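Prustavell workshop, Ikar build notebook
October, evening session

Started late, after the bandsaw people had gone. The plan was to get both arms moving at the same table without touching each other, then try sweet bags into the basket. I wrote in the last entry that I didn't believe the Holovko plans on reach, and I still don't, but I have softer reasons for it now than I did this morning.

Software is the Skirkov release, untouched apart from the port names. Follower arms on the bench, leader arms on the other side of the partition.

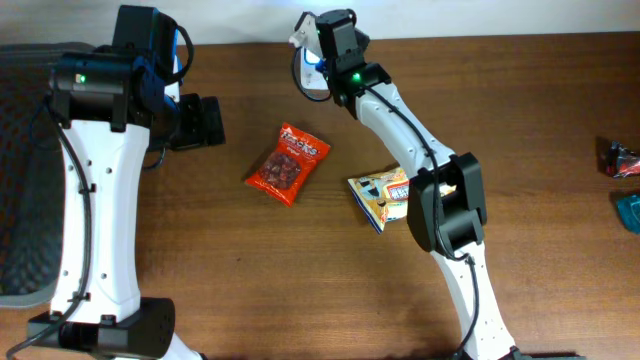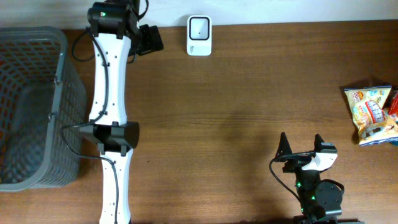
Bags on the table in both of those, and in the next two.
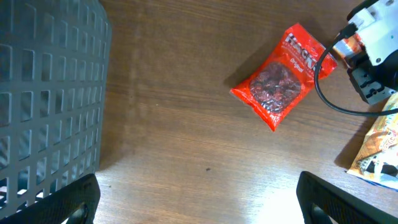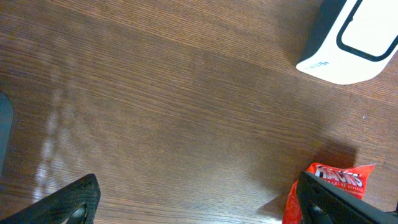
First job was the homing routine. The Skirkov notes say you hold each arm in the middle of its travel, press return, and sweep every joint once. I did that twice and got two different zero positions for the left elbow, far enough apart that I'd call it a fault if I had paid proper money for it. Third go matched the first. I kept the third. If the left arm starts dipping when it ought to be level, look here before taking anything apart.

Right arm homed cleanly. I don't trust that either, but I've nothing to hold against it.

Reach. The Holovko drawings claim 825 mm from the base to the tip with everything stretched out. That may be true of the drawing. Stretched out like that the arm has no strength worth the name, and the shoulder motor hums and gets warm while it does nothing. The useful reach is a good deal shorter, and whoever wrote the page must know that. For our purposes: if you have to lean over to see whether it can get there, it can't. Move the basket.

Cables. I have been complaining about these since we printed the first link and I'll go on doing so. The clips hold along the straight parts and then the cable has to get round a joint somehow, and the only way is a loose loop. Too small and it pulls the plug out of the motor. Too big and it swings about and finds something to catch on. The plans show no loop at all, just a neat line vanishing into the joint. I would like to meet that joint. For now, leave slack at the wrist, check it with the gripper turned both ways by hand with the power off, and then check it again after the first few runs, since the clips creep.

Grasping. Ran 50 tries with the bags, same operator throughout (me), leader arms, no learned anything. 9 ended with a bag in the basket. Before anyone waves that number about: I was learning to drive the thing as I went, I counted a drop on the rim as a miss, and towards the end I was tired and cross. It's a number about me as much as the arm. Still, somebody on the Skirkov forum says the same parts gave them nearly every one, and I would like to see the bags they used. Full ones standing up on a rubber mat, I expect.

What goes wrong, mostly:

The bag slides. The fingers come down, the table is smooth, and a small error in height means they push the bag along instead of closing on it. Coming in lower helps until the tips press on the wood and the shoulder trips out.

The contents shift. You have hold of a corner, you lift, everything inside runs to the bottom, and the corner goes thin and slips out. Gripping nearer the middle is better but the fingers don't open wide enough for a fat bag lying flat.

The plastic is slippery. The pads have a bit of texture and it does something, I just can't say how much. I have some thin silicone sheet in the drawer under the vice and will try it on one finger only, so there's a comparison. The last time we changed both at once we learned nothing and argued for a week.

Shiny table. The varnish throws the ceiling light back up and it moves about in the wrist view as the arm moves. My eyes cope. I don't believe the training will, whatever the Skirkov page says about it being good with changes of light. They all say that. Cheap fix is to turn off the tube over the bench and use the lamp by the window pointed at the wall. Haven't tried it, so treat it as a guess.

Two arms together. Slow speed only tonight, with a hand near the switch. They share the middle of the table and there is nothing in the software to stop one hitting the other. I had assumed there was, as it's in the list of features, but what the list means is that it prints a warning. I've found the warning. It prints after. Until we write our own check, one arm moves while the other waits, and that's a rule for the bench, please.

Power. The supply is rated up to 2 amps more than we should need with both arms working, on paper. With both shoulders lifting I still saw the voltage sag on the meter. Could be the long thin lead we made up from scrap. Swap the lead before buying a bigger supply.

On the learning side, I know some of you want to start recording demonstrations straight away. I'd hold off. Recording a lot of my bad grabs will give us an arm that does bad grabs by itself. Get the pads sorted, mark the basket position with tape, get the left elbow to home the same way several times running, and then record.

To do next time:
Left elbow, check the horn screw, home it again, write down the values
Silicone on one finger
Proper lead for the supply
Tape for the basket and both bases
Ask on the forum which bags, and whether they were on bare wood

Powered off at the wall, arms folded by hand. The left one sank a bit as it went off, so please hold it when you do the same.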